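Chapter 2
Picking Up After Ourselves: Can a Machine Do the Chores?

If you have ever come home at the end of a long day, kicked your shoes into the hallway and promised yourself you would straighten them up later, then you already know a good deal about the subject of this chapter. Chores are small and dull, and most of us do them while thinking about something else entirely (dinner, usually). It is only when we try to hand them over to a machine that we notice how much our hands have been quietly working out for themselves.

Take slippers. A person reaches down, pinches one by the edge, turns it the right way around and sets it beside its partner, all in a second or so. A machine has to find the slipper first, decide which end is the toe, and choose a place to grip that won't let it flop over. One way to teach it is to have people do the chore themselves while holding the same kind of fingers the machine will use, so that their movements can be recorded and learned from. 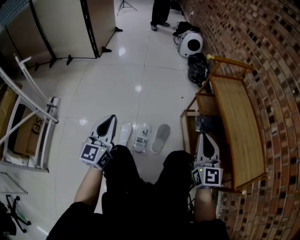 Figure 2.1 Three slippers on a tiled floor, with a marker-covered gripper in each hand.

How much practice does it take? More than you might hope! In the Hollau study, which we will come back to at the end of the chapter, the learners were given 3,582 recorded attempts at a handful of household jobs. The machine trained on them could line up a pair of shoes in nearly 45 seconds, on a good floor and in good light. Move it to a room with a thick rug, though, and it was soon in trouble.

So the fair answer to "can they do it yet?" is that it depends a great deal on the chore, and on the room. We will begin with the shop floor at Krasniqi, where the parts arrive in the same tray every morning, and then work our way back to the hallway.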